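Student Project Report
Collecting demonstrations for kitchen tasks with a hand-held gripper
Author: Carola Brandes
Project partner: Keegan Treloar
Supervisor: Trudy Whitelaw
Submitted: 29/10/2018

1. Goal of the project

The question of our project was small. When a person records demonstrations with a hand-held gripper, does it help the learned policy if the objects on the table change their place between the recordings? Or is it enough to record many times with the same layout? In our group both ways were in use before, and the opinions on it were different. Keegan and I wanted to have a comparison where everything else stays equal.

We chose a task from the kitchen, which is to take a flat utensil by its shaft, bring it over a pot and make a stirring movement. We call it the stirring task in the rest of the report. It is not a difficult task for a person, but the gripper must hold the utensil in a good angle, and a small mistake in the grasp becomes a large mistake at the other end of the utensil.

2. Earlier work in the group

Lachlan Tipoki recorded a set for a pouring task one year before us, and we could use his software for cutting the recordings. His set is named Bulley. In Bulley all objects have a fixed place, marked with tape on the table. His policy worked well as long as the tape was respected, and his notes say that a shift of one hand width was already enough to make it fail. This note was the starting point for us.

3. Recording

We recorded two sets. The first set, Studstead, has a fixed layout. The second set, Fareck, has a layout that we changed after every 8 recordings. Each set contains 200 recordings. Both of us recorded one half of each set, so that the personal style of one person is not only in one of them.

The rules for a valid recording were as follows. The fingers are open at the beginning. The person closes the fingers only one time. The utensil is not touched by the free hand. At the end the utensil is above the pot, and the person waits until the signal tone. If a rule was broken, we deleted the recording and repeated it on the same layout.

For the changes of the layout we first wanted to use random numbers, but many of the positions were not useful, for example when one container was standing behind another and could not be reached. We then drew 4 zones on paper and moved the objects between the zones by hand. I must admit that this is less strict than a true random placement.

The markers on the fingers are needed to compute the opening of the gripper. In the first recordings the overhead light made a reflection on one of them when the wrist was turned strongly, and the opening was missing for these moments. We filled short gaps by interpolation. Recordings with long gaps were removed and made again.

4. Training and test

The same network was trained on each set, with the same settings and the same number of steps. We did not tune the settings for one of the sets. For the test, Digby Pomare prepared the layouts, and he did not know which policy would run. He used layouts from Studstead, layouts from Fareck, and new layouts that are in neither of them.

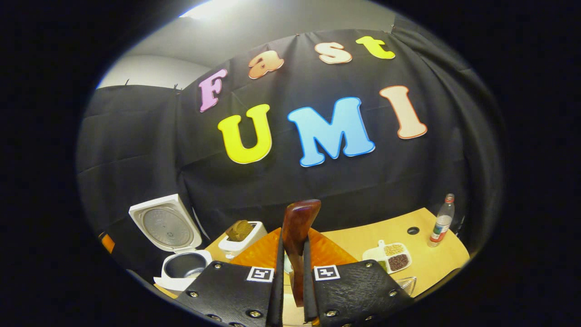 A trial was counted as success if the utensil was grasped, did not turn in the fingers, and reached the space above the pot. The quality of the stirring itself was not judged, as we could not agree on a fair measure for it.

5. Results

On the fixed layout both policies were nearly equal, and the Studstead policy moved a little smoother. On the new layouts the difference was clear. The Studstead policy often went to the old place of the utensil and closed the fingers there on nothing. The Fareck policy usually found the utensil, but it was slower and it sometimes made up to 3 attempts before it closed.

The most frequent error of the Fareck policy was a grasp too high on the utensil. We believe this comes from our own recordings. When I looked at them again, I saw that Keegan grasps lower than I do, and the policy seems to choose something between.

6. Open points

We tested only one utensil. The background was also the same in all recordings, and we cannot say how much the policies depend on it. Trudy proposed to repeat the test in the other room, which was not possible in October. The lists of the removed recordings are stored together with the two sets, in the folder Saludo on the group drive.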